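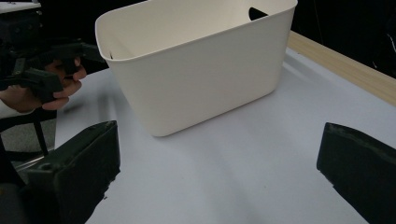
A cream plastic bin with handle holes, good for this sort of job.

How to sort out your winter woollies

2021-10-03

I do this every autumn and I always put it off, then it takes me one wet Sunday and I wonder what the fuss was about. You'll want a big tub, a couple of old towels and some wool wash (I use Fendow, but any gentle one will do).

First, tip everything out on the bed and check for moth holes. Hold each jumper up to the window, you'll see them much better that way! Anything suspicious goes in a bag in the freezer for 2 weeks.

Next, fill the tub with cool water, add a capful of wash and swish it about before the wool goes in. One jumper at a time, please. Press it down gently, leave it for ten minutes, then rinse until the water runs clear. Don't wring it!

Lay it on a towel, roll the whole thing up like a Swiss roll and kneel on it. Then dry it flat, away from the radiator. Mine take nearly 26 hours in the spare room, longer if it's a thick one with cables.

Fold them when they're bone dry, heaviest at the bottom. I stick a bit of cedar in each drawer and swap it in April.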